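Open day at Ernier, quick notes before I forget

Feb 23, 2025

Back from Jarna, feet killing me, writing this fast. Ernier had their open day and I got in on the second group after lunch. Parking a mess as usual. Coffee fine. Ended up staying until they turned the lights down in the hallway.

So the short version. Ernier does hand-held grippers. You walk around with the thing in your fist, squeeze, pick stuff up, and the camera on it records how you did it. Later a robot arm gets trained on all that. I knew this on paper. Holding one is different, heavier in the wrist than I figured, and the fisheye view on the monitor makes you feel slightly drunk for the first minute.

Jyoti Srivastava ran our group. Very quick talker, I liked her a lot. She said they want 1,000 clean takes per task before they even bother training, and a "clean" one means no hesitating, no second grab, no bumping the table. I did 9 tries on the plant task. She kept 3. Apparantly that's decent for a beginner?? The guy behind me got one and went very quiet.

Rules were simple. Start back from the table, come in slow, jaws open, don't tilt the marker cube out of view. Then reach for the pot from the side, never from the top, leaves get in the way. I kept forgetting the cube part. You want to roll your wrist inward and then Jyoti says "cube" in this very flat voice and you roll it back.
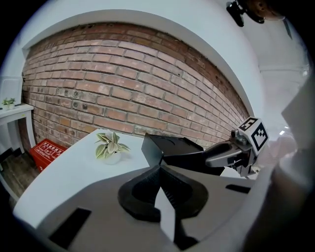 Coming in over the white table toward the plant, marker cube out at the right.

After that, Saulius Kuusk did the software half in the back room. Slower, more slides, but good. He played two takes of the same grab side by side and asked which one they'd throw out. I picked wrong. So did most of the room. The bad one had a tiny pause just before the fingers closed, and he says the arm learns the pause too, and then it sits there dithering every single time. Made me think about how I pick up a mug.

Somebody asked about glass. Saulius said glass is a pain and moved on. I wanted more on that, will email.

Then the arm demo, the bit everyone came for. It did the pot fine, twice. Third go it stopped short and they had to reset it, people clapped anyway. They're calling the whole setup Irum, and the next round of takes is in March, with room for 32 people, sign-up sheet at the front desk. I put my name down. Paid in lunch vouchers, no idea for where.

Things I meant to ask and didnt: how often they swap the pads, whether left-handed takes get mixed in or kept seperate, and if they ever move everything to another room to see what breaks. If anyone from Pattinasarany went (I saw the lanyards) please write up the morning session, I missed all of it.

More when I've slept. My thumb hurts.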